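Kapitel 7
Was kostet ein Griff? Anschaffung und Budget für Zweiarmzellen

Als ich meine erste Zelle geplant habe, stand auf meinem Zettel eine einzige Zeile: zwei Arme, zwei Greifer, fertig. Ich war stolz auf diesen Zettel! Dann hat Grażyna Górecki aus dem Einkauf von Kaczmarczyk einen Blick darauf geworfen und gefragt, worauf die Arme denn stehen sollen. Auf einem Tisch, habe ich gesagt. Auf welchem? Tja. Der Tisch kam im September auf die Liste, die Kabelführung noch später, und die Fingerbeläge habe ich erst bestellt, als die ersten schon durchgescheuert waren.

Darum fangen wir dieses Kapitel von der anderen Seite an. Preislisten gibt es erst in Abschnitt 7.3, vorher reden wir über die Arbeit, die gemacht werden soll. Bei uns sind das Kartons: öffnen, falten, flachlegen, wenden, weitergeben. Klingt harmlos, und genau deshalb nehme ich das Beispiel so gern. Ein Karton ist leicht, billig und überall zu bekommen, aber er ist groß, er gibt nach, und er liegt nie zweimal gleich. Wer für Kartons plant, lernt ziemlich viel darüber, wofür er sein Geld ausgibt.

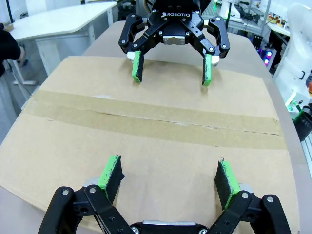

Fangen wir mit der Frage an, die mir in Kursen am häufigsten gestellt wird: Braucht man wirklich zwei Arme? Meine Antwort ist ein klares Kommt-drauf-an (ich weiß, das hört niemand gern). Ein kleines, steifes Teil hebt ein einzelner Arm ohne Probleme. Bei einem großen Bogen Pappe hängt die freie Seite durch, und dann bezahlen Sie entweder den zweiten Arm oder eine Vorrichtung, die ihn ersetzt. Dumisani Mnguni hat mir bei Clonthorpe einmal beide Varianten durchgerechnet. Die Vorrichtung war in der Anschaffung deutlich günstiger, musste aber für jedes neue Kartonformat umgebaut werden, und bei 9 Formaten war der Vorteil nach dem ersten Jahr aufgebraucht. Bei zwei Formaten hätte ich sie sofort genommen.

Zweitens: die Greifer. Hier wird am liebsten gespart und am teuersten nachgekauft. Fragen Sie nicht nur nach Hub und Kraft, fragen Sie auch, was an den Fingerspitzen sitzt, wie es befestigt ist und ob Ihr eigenes Personal es tauschen kann. Beläge sind Verschleißteile. Sie gehören in die laufenden Kosten, so wie Druckerpapier, und trotzdem sehe ich sie in kaum einem Antrag. Ich rechne bei Dauerbetrieb mit 40 Belägen im Jahr pro Zelle und lege mir die erste Hälfte gleich am Anfang ins Regal. Jarosław Wróbel hält das für übertrieben. Er leiht sich allerdings auch regelmäßig welche bei mir.

Drittens, und das vergessen fast alle, das Material zum Üben. Bevor eine Zelle brauchbar arbeitet, geht eine Menge Pappe durch die Finger, und zwar nicht immer sanft. Kanten werden geknickt, Ecken reißen ein, Laschen stehen danach anders ab als vorher. Planen Sie 500 Kartons für die Inbetriebnahme ein, und planen Sie auch den Platz dafür ein! Flach gestapelt geht es noch, aber irgendwann sind sie alle aufgefaltet, und dann wissen Sie, warum ich die Stellfläche immer vor der Software kalkuliere. 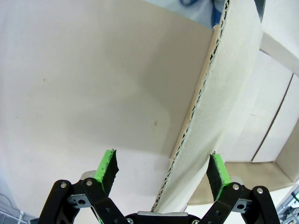 An den Kanten entscheidet sich übrigens auch, welche Genauigkeit Sie wirklich kaufen müssen. In Angeboten steht gern die Wiederholgenauigkeit des Arms, eine sehr schöne kleine Zahl. Wellpappe interessiert sich dafür herzlich wenig. Sie wölbt sich, sie federt, und der Finger muss sie trotzdem zwischen die Beläge bekommen. Bo-ram Ha, die bei Rorura die Ausschreibungen schreibt, verlangt deshalb von jedem Anbieter einen Versuch mit mitgebrachtem Material, am liebsten mit schon benutzten Bögen. Das kostet einen Vormittag und hat ihr einmal einen ganzen Arm der nächstgrößeren Klasse erspart. Machen Sie das nach.

Im nächsten Abschnitt stellen wir die erste Kostentabelle auf. Sie hat vier Spalten: Anschaffung, Einrichtung, Verbrauch und Stillstand. Die letzte Spalte bleibt bei den meisten erst einmal leer, das ist in Ordnung, lassen Sie sie trotzdem stehen. Nehmen Sie sich dafür am besten ein eigenes Vorhaben vor, auch wenn es noch ganz vage ist, und schreiben Sie mit Bleistift.

7.1 Die vier Spalten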